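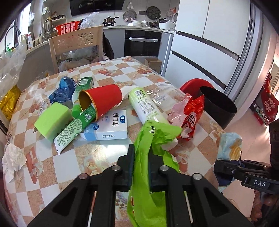
Household Waste and Recycling Support, Clullthorpe and Grosisden
Interim report to the Medve Fund
Reporting period: to the end of July

1. Summary

The project remains on course to meet the terms of the grant. By the end of July, 126 households had signed up for home visits, and 404 visits had been completed across the two districts. Spending is slightly below the level forecast, mainly as a result of the delayed start in Grosisden.

2. Home visits

Visits are carried out by a team of four advisers, led by Dzifa Akpalu. Each household is offered an opening visit, at which the adviser goes through the council's collection rules and leaves a printed guide, and then follow-up visits as required. Soft plastics remain the subject on which residents most often ask for help. The rules for cartons differ between the two districts, and the guide has been reprinted to make this clear.

Take-up in Clullthorpe has been strong. In Grosisden it was slow until the housing association agreed to include our letter with its rent statements. We are grateful to Antigoni Papadakis for arranging this.

3. Drop-off points

The grant provides for 13 drop-off points for items not taken at the kerbside. Nine are open. Two more await the landlord's consent, and the remaining two, both on the Destby estate, have been held up by resurfacing work in the car park. The contractor now expects to finish in September. Should this date slip again, we would ask the Fund's permission to use a temporary site beside the library.

4. Staffing

Houda Mahrous joined as project officer in May. The post of data assistant remains vacant after one round of advertising, and the closing date has been extended. Visit records are meanwhile being entered by the advisers themselves, which has reduced the hours available for evening appointments.

5. Next period

Priorities are the opening of the outstanding drop-off points, a short survey of participating households, and a revised budget reflecting the underspend on salaries. The budget will be sent to the Fund by Nektarios Mavromatis in October, together with the survey questions for comment.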